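Interior Painting > Walls and Ceilings
Two teals in a small room, where to stop the dark one?

tudor_ene
Thu 9 April
I'm repainting the spare room. It's 10 feet by 10 feet with one window on the north side and an 8 foot ceiling. Walls are old drywall, patched in several places, currently a flat beige that came with the house. I want a dark teal and a lighter teal next to it. The dark one is Nasell Deep Harbor and the light one is Erel Slate Mist. I have a quart of each.

Questions:
Do I end the dark color in a corner, or can I end it in the middle of a wall?
Do I need a tinted primer under the dark?
Is matte a mistake in a room people will lean on the walls of?

birsen_turkmen
End it in an inside corner. A line in the middle of a wall draws attention to itself and you will see every wobble in it. I did one in my hallway and repainted it the next November.

For primer, yes, gray tinted. Ask the store to tint it to match the depth of the color. Over beige you'd be looking at three coats without it and even then the corners look thin.

Maarten Leemans
I don't agree about the corner. Inside corners in old houses are never straight, and a dark color against a light one shows it worse than a line on the flat does. On the flat you can snap a line with a laser and tape it. In a corner you're following whatever the drywaller left you.

Agree on gray primer.

birsen_turkmen
You can cut the line a hair onto the lighter wall and it looks straight from anywhere in the room. It takes one tube of caulk and some patience.

Maarten Leemans
If you have the hand for it. He said he's patching drywall, so I assume he's doing this on weekends like the rest of us.

tudor_ene
Weekends, yes. I own one decent angled brush.

thutu
What is the light like in the afternoon? North rooms make teal go gray. I had Slate Mist in a bathroom and it looked green in the store and gray at home. I like it gray, but my husband kept saying it was the wrong can. Paint a big piece of poster board and move it around for a couple of days before you commit.

tudor_ene
Afternoon light is dim. I have the lamp on by four most of the winter.

I'm going back and forth between the two colors.

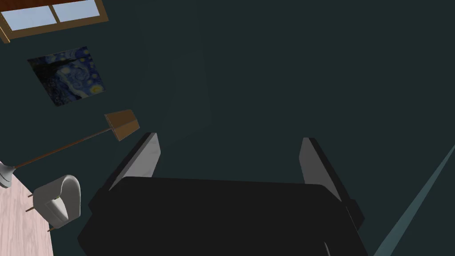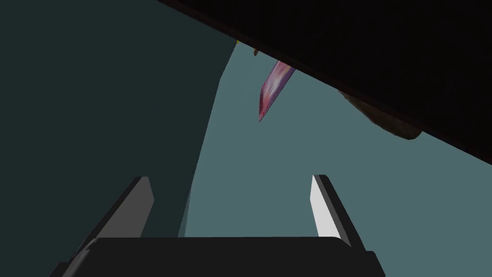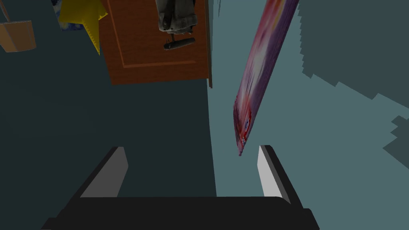

The third one has the dark teal on the left and the lighter, greyish teal on the right.

thutu
The pairing in the third is good. The lighter one already leans gray, so plan on it going grayer with your window. If that bothers you, go one step greener on the same strip and leave the dark where it is.

birsen_turkmen
I like them together too. I would put the dark on the window wall. People always put it opposite the window so they can see it, then they have a bright rectangle next to pale walls and the whole thing looks washed out. Dark around a window makes the glass less harsh.

Maarten Leemans
Opposite for me. On the window wall it never gets any light on it and it will look black until summer. A paint that costs what Nasell costs should get some daylight.

birsen_turkmen
Some of us want it to look nearly black.

tudor_ene
Nearly black is fine with me, I think. My wife wants to be able to tell it's teal.

Maarten Leemans
Then opposite the window.

gutterball
On the sheen question, which got skipped: don't use flat matte on the dark wall if anyone will touch it. Dark matte burnishes. You brush past it with a bag and there's a shiny streak, and wiping makes the streak bigger. I have one by my light switch that I've painted over twice. Use eggshell, or one of the scrubbable mattes. Triltden makes one and it has held up for me in a stairwell, with two kids.

thutu
Eggshell will show his patches though.

gutterball
It will, unless he skims them properly. Feather each patch out at least a foot past where you think it ends, sand with a light held flat against the wall, prime, look again with the light, fix what you see, prime those spots. It's dull work. A dark eggshell over bad patches looks like a relief map.

tudor_ene
I feathered them maybe four inches. So I have some sanding to do.

Has anyone had trouble putting two different brands next to each other? Sheens might not match.

Maarten Leemans
They won't. One company's eggshell is another company's satin. You can get the Slate Mist color mixed in the Nasell base. The counter will have the formula or can scan your sample. It comes out very close, in my experience.

birsen_turkmen
Close, but test it. I had a scan come back too blue and they wouldn't take the gallon back. Get a sample jar mixed first, and paint it beside the real one.

tudor_ene
OK. Plan as it stands: skim and sand again, gray primer on the dark wall only, scrubbable matte in both colors from the same base, sample jar first. Dark wall opposite the window. Line in the corner, and if I make a mess of it I'll caulk and try again.

One more. Ceiling is plain white and I wasn't going to touch it. Leave it?

thutu
Leave it until the walls are done. You may want a softer white after, and you can't judge that now.

gutterball
Paint it first. You'll spatter the new walls otherwise.

birsen_turkmen
Ceiling first if you're painting it at all. Bright white against that dark is a hard edge and your ceiling line has to be as clean as your corner.

Maarten Leemans
First. Also buy a second brush. The one you own will be full of gray primer by Saturday.

tudor_ene
Ceiling first then. Picked up two brushes and a pint of soft white to try. The patches are taking longer than I expected, so the color will have to wait another week.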